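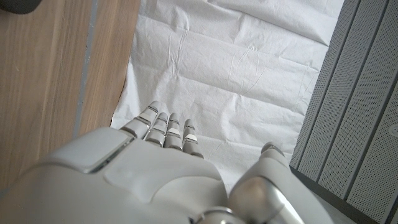 Wrist wiring, tape lines and pedals

The bench has two arms on it now, each with a four-finger-and-thumb hand, and most of my evenings this month went into cable routing. Motion came second. I rent bench space in the shared workshop on Toledo, next to Denise Garside's lathe, and the arms are bolted to a base at the front of a plain wood table so I can stand behind them and see what they see.

The control code is a fork of a project I started in July under the name Lester. It runs two processes, one per arm, and a third that does nothing except watch for a stalled finger and cut the current. The third one was Nuria Zabala's suggestion after I burned out a finger motor by closing the hand on a vise handle. It polls the motor drivers over a serial link and has tripped 239 times since I began logging it. Most of those were my own bad limits. The index finger on the left hand reported its end stop early, and I had been compensating in software for a connector that was not fully seated.

On wiring: the heavy black cable to each hand carries power and data together. My first route ran it along the forearm with ties, and it pulled at the wrist whenever the forearm rolled past vertical. I now leave a free loop off to the outside of each arm. It looks untidy and takes up space at the sides of the table, but the connector no longer carries the weight of the cable.
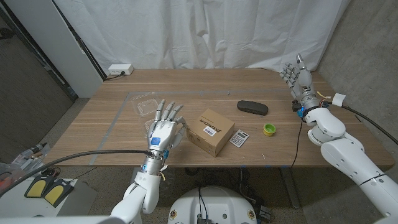
The loop has to be long enough for a full roll plus a raised hand, and short enough that it does not catch the corner of the table on the way down. I got the length by driving the arm to its worst pose and adding a hand's width. The small red and yellow wires at the wrist are a separate matter. They are for tuning only and will go inside the shell when I stop changing things.

The gray tape on the table is the work area. Both arms can reach everything inside the rectangle without the elbows locking out. I found the boundary by jogging each arm outward until the solver complained, then backing off two fingers' width and laying the tape. The solver still accepts targets outside it, so for now the limit is a habit of mine and has no line of code behind it. Severino Esteban has offered to write the check. I have accepted.

The test items are whatever was on the shelf: a small cardboard box, a calculator, an eyeglasses case, a clear plastic container, and so on. The box is easy. The calculator is thin and lies flat, and the fingertips have nothing to get under. My current approach is to press down with two fingers, drag it toward the thumb and pinch at the edge. It scratches the table a little. 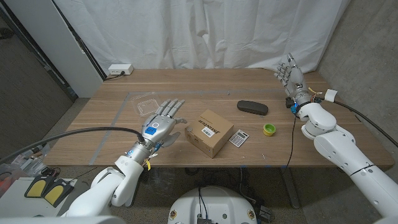
I have tried rubber caps from Fostska on the fingertips as well. They grip better, but they add thickness that the finger model does not know about, so every approach height was wrong by the same amount. They are back in the drawer until I redo the calibration.

The pedals are mapped as follows. Left is hold, right is release, and pressing both drops the arms into a slow return to the rest pose. Debounce is set to 2000 microseconds, which I copied from an old keyboard project and have had no cause to change. I would like a third pedal for a hard stop. At present that is a switch on the supply, and reaching it means taking my eyes off the hands.

Remaining work: reseat the left index connector properly, move the tuning wires inside, merge Severino's boundary check, and find a quieter supply fan before Denise finds one for me.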